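About Quintana

Who we are

Quintana writes software for robot arms that pick things up and put them down. We do the part between the camera and the motors: finding an object, deciding how to hold it, planning a path to it, and keeping the arm steady once the fingers close. We don't build arms or grippers. Our customers already have those, or have picked them out, and want them to do a new job without a year of custom programming.

The company was started by Saturnino Palacios and Cillian Ó Ceallaigh, who had worked together on packing lines and were tired of rewriting the same pick routine for every new box. Saturnino leads perception. Cillian leads planning and control. We have 4 other full-time staff, and everyone writes code, including the person who answers the phone.

Our office is in Waldale, on the upper floor of the Jesgate building. Most of it is desks. The rest is test tables, and each of us spends at least one day a week at one of them.

What we make

Our main product is Trustier. It is a grasp planner and motion controller that runs on an ordinary industrial PC next to the arm. Trustier takes depth and color images, proposes a list of grasps, scores each one, and throws out any that would bring the arm or its cables into something nearby. The grasp it picks is handed to the controller along with a speed limit and a force limit.

The score is the part we have worked on longest. Early versions gave a single number and the operator had to take it or leave it. The current version also reports why a grasp scored low: too little surface seen, a shiny or clear object behind the target, a wrist angle close to a joint limit. Operators can read that and move a lamp or a bin, and often they don't need to call us.

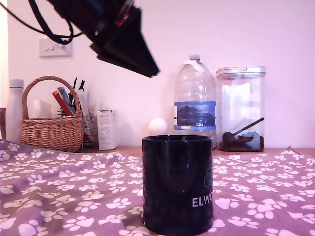

A mug trial at the Waldale office, with clear containers behind the target.

Clear plastic and glass still cause us the most trouble. Depth cameras tend to see through them or return patches of noise, and a planner that believes the camera will happily route an arm through a water jug. Trustier treats missing depth as occupied space until a second view says otherwise. This makes it slower on a crowded table, and we have kept it that way on purpose. Customers who work only with opaque parts can turn the rule off in the settings file.

How we test

Every change to the planner is run against a library of 1,210 recorded table setups before it is merged. The recordings are replayed in full, so a change that helps with mugs and hurts with boxes shows up the same day. After that it goes to a real arm for 70 picks. If the real arm and the replay disagree, we hold the release and find out why — usually it is timing, sometimes it is calibration.

We test on household things as well as factory parts. They come in odd shapes, they are easy to replace, and anyone in the office can tell at once whether a grasp looks sensible.
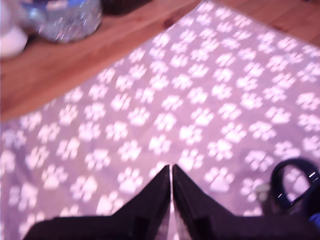

Calibration gets its own check in our test plan. Trustier has to know where the fingertips are in the camera's view, and a small error there turns into a missed grasp at the far end of the reach. We compare the predicted tip position with the real one while the fingers are nearly closed, as they are over the purple cloth, where the two points come together and are easy to locate. Repeated patterns such as those white paw prints are useful for a second reason. Our tracker matches small patches from one image to the next, and when many patches look the same it can lock on to the wrong one and report that the camera has moved by one print. A plain tabletop would never show that fault. The tracker now keeps several guesses alive and drops them as the view changes.

Working with us

Most projects start with a short call and a set of images from your own cell. We replay them through Trustier and send back a plain report of what it would have tried to grasp and what it would have refused. There is no charge for the report. If the results are poor, the report says so.

Customers get the full configuration tools, the log viewer and the replay software, and can run all of it without a network connection. Logs stay on your machine unless you send them to us. Releases come out twice a year, with the larger one in December.

For questions about perception or cameras, ask for Saturnino. For arms, controllers and anything that moves when it shouldn't, ask for Cillian. Visits to the test tables can be arranged through the contact page.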